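The Wash Room at Last

Well, it has taken us the whole of a long winter and a good bit of spring, but the wash room at the Herken Road hall is in use, and I promised everybody who asked me at the bread table that I would put something up on the page so you could have a look before coming down. I am not much of a writer, as those of you who get my Christmas letters will know, so bear with me if I wander.

For anyone new, the room is the one on the left past the coat hooks, where the old piano used to live. Back in October we sat down over tea and totted up how many tablecloths, tea towels, aprons, playgroup bibs and costume bits go through the building in a year, and Shiela Lumbao, bless her, had kept a proper tally in the back of her diary. It came to 787 pieces, and that was with the summer fair left out! Every one of them had been going home in somebody's carrier bag and coming back (mostly) the week after. Shiela herself had been doing the lion's share, and her own machine was beginning to complain about it.

So we had the two quiz nights and the plant sale, and between them they brought in 400 pounds, which went on the plumbing and a good start on everything else. Helmi Miettinen found us the washing machine through a neighbour who was moving to a smaller flat, and she drove it over herself with the back seats down and a duvet wrapped round it.

We kept the floor as it was, grey stripes and all. There was a lot of talk about lino, and I was on the lino side to begin with, but the carpet is warm underfoot on a cold morning and I have come round to it. If you do drip, there is an old towel on the hook behind the door, so please put it down first and hang it back up after.
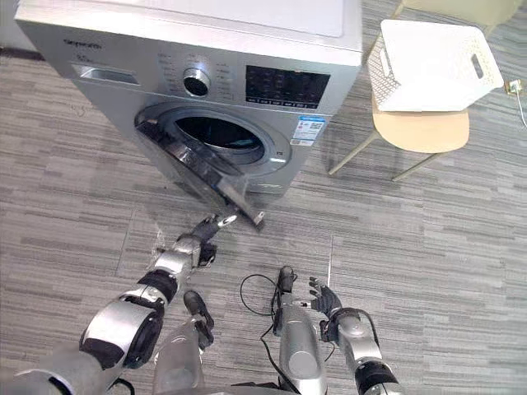
The silver front-loader with its door open, and the white basket waiting on the chair beside it.

I am very fond of that chair. It has a light wooden seat and thin metal legs, and it is just the right height for a basket, so you can lift things across without going all the way down to the floor – a kindness to those of us whose knees have seen better days. The basket belongs to the room, so do use it, but please don't carry it off to the kitchen for the potatoes. It has been found there once already.

A few little things to know if you are coming to do a load. The round knob in the middle sets the programme, and Helmi has written out the ones we use most on a card in the window. Tea towels and tablecloths go on hot, aprons on warm, and anything from the costume box on the gentlest wash there is, with the sequins turned inside out. Powder goes in the long drawer on the left, and one scoop is plenty even for the football bibs. When you have finished, leave the door open so the drum can air. I know it looks untidy and I know some of you can't walk past it without pushing it shut, but it does keep it smelling fresh, and the rubber round the opening will last longer too.

Drying is still on the old wooden airer in the hallway for now, or out on the line by the bins when the weather is kind. We had a whole row of blue checked tablecloths out there last week and I must say it cheered up the car park no end.

If you would like a turn on the rota, the sheet is pinned up by the kettle. There are spaces on most mornings, and I am generally about with a pot of tea on the go, so you won't be short of company while it spins. Do bring your knitting!

Posted April 23, 2023
2 comments | 2 shares

More from the hall
Plant sale: what we sold and what came home again
The piano has a new home
Recipes from the bread table
Costume box: things we are looking for
Quiz night answers, with apologies for the geography round

Contact the hall | © Herken Road Hall | Back to top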